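Chapter 6
Living Under the Same Roof

Before you and I get into the business of sharing a home with someone you love, I'd like you to think back to the last small argument you had. Was it over money, or dishes, or whose turn it was to call the landlord? Most of us can name the topic right away (I certainly can!), but it takes a little longer to say what we were hoping the other person would notice.

Keisha Nakamura spent a long November asking couples in Lorkby that very question. She talked with 66 pairs, most of them in their first year under one roof, and asked each partner to keep a notebook of every disagreement, however silly. By the end she had 338 entries – and a good many of them were about chores. One husband wrote three pages on a Friday night about a wet towel.

We'll come back to that towel in Section 6.2, when we look at how couples divide up housework and how they talk about it afterward. Section 6.1 begins a bit earlier, with the habits each of us carries out of the home we grew up in.
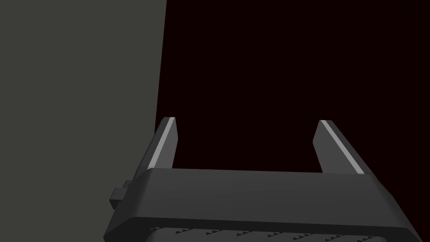
Figure 6.1 A gripper with its two fingers apart, computer rendering.

As you read, keep a notebook of your own for a week. You'll need it for the exercises at the end of the chapter.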